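Who answers for the payroll?

Business

Who answers for the payroll?

A new rule in Traren makes employers liable for data held by their outside contractors. Small firms say they cannot police vendors many times their size.

Until last October, a company in Traren that lost its employees' records through a payroll vendor could point to the contract and leave the matter there. The vendor notified the people affected, paid for whatever credit monitoring it thought proper, and dealt with the regulator. The employer sent a letter of regret.

The Vendor Accountability Rule ended that arrangement. Any business with more than 49 employees must now keep a register of every outside firm that holds personal data on its behalf, review each of them every 2 years, and share liability for any loss. Notice of a breach must reach the regulator within 4 days, and the clock starts when the vendor learns of the problem, even if the employer has not yet been told.

That last provision has drawn the most complaint. "We are being asked to report an event we may not know has happened," said Elvia Tovar, finance director at Strobel, a maker of commercial door hardware in the town of Wornley. Strobel has 95 employees and buys payroll, benefits and scheduling services from separate suppliers. When Ms. Tovar asked each of them for a faster notice clause, one agreed, one sent her a link to its standard terms, and the third has not replied.

Supporters of the rule say this is the kind of conversation it was written to force. Dalal Masri, a lawyer who advised on the early drafts, argues that employers chose vendors on price for years and gave little thought to how records were stored or who could open them. "The worker never signed anything with the payroll company," she said. "The worker signed with the employer, and the law should follow that relationship."

The case most often cited during the drafting was that of Trellis, a benefits platform whose former contractor kept a working login for months after leaving. Salary details and home addresses were copied. Several of its clients learned of the loss from their own staff, who had begun to receive fraudulent tax notices. 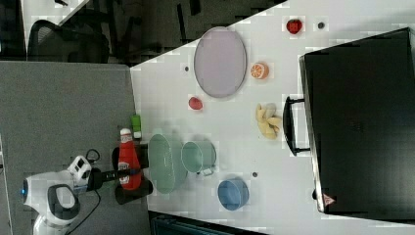

Pallavi Vishwakarma, who audits suppliers for midsize manufacturers, supports the aim of the rule but doubts the method. The register, she said, will be accurate on the day it is filed and out of date soon after. Suppliers change their own subcontractors without notice, and a review carried out by questionnaire depends on the candor of the person filling it in. She would prefer a public certification scheme, paid for by the vendors, on which any employer could rely.

The regulator has not ruled this out. Cor Kramer, its deputy director for compliance, said a certificate could be accepted as evidence of care, though it would not remove liability. He added that first penalties would be modest and that firms able to show a written review would be treated differently from those that had done nothing.

For Beatrice Massawe, who runs a catering business in Wornley just above the size threshold, such assurances are of limited use. Her insurer has already raised the premium on her liability policy by around a third, and the questionnaire it requires is longer than the one issued by the regulator. She has considered bringing payroll back in-house, where two people would handle it on a spreadsheet.

Ms. Masri concedes that this would be a poor result. The rule is due for review after its first full cycle, and she expects the size threshold and the notice period to be reopened. Strobel, meanwhile, has put its scheduling contract out to bid.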